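Keep the Small Post Office Open
By Miroslava Antoniuk
December 15, 2018

The post office in Bivwood is open 22 hours a week, and the county wants to close it. People would then drive to Skestemton for stamps and parcels. I think this is a mistake, and the savings are too small to justify it.

The case for closing is that fewer people mail letters. That is true. I send maybe two a month myself. But parcels have gone up, and in November the line ran out the door most mornings. A return label still has to be handed to somebody.
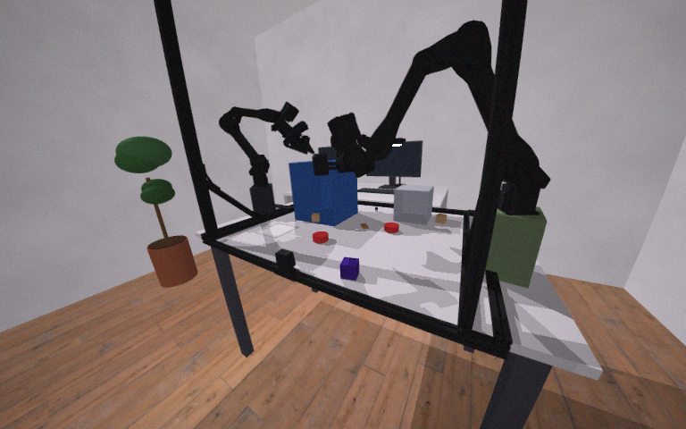

Skestemton is almost 50 minutes away by bus, and the bus stops running at 6. Anyone who works a day shift in Trorkport would have to take time off to pick up a package. Older residents who don't drive would depend on their neighbors.

I would accept shorter hours. I would accept a counter inside the Mbwambo grocery, which has space by the front windows and is open on Saturdays anyway. Other towns our size have done this and kept the same mailing address. What I can't accept is a plan that was written without asking the people who use the place.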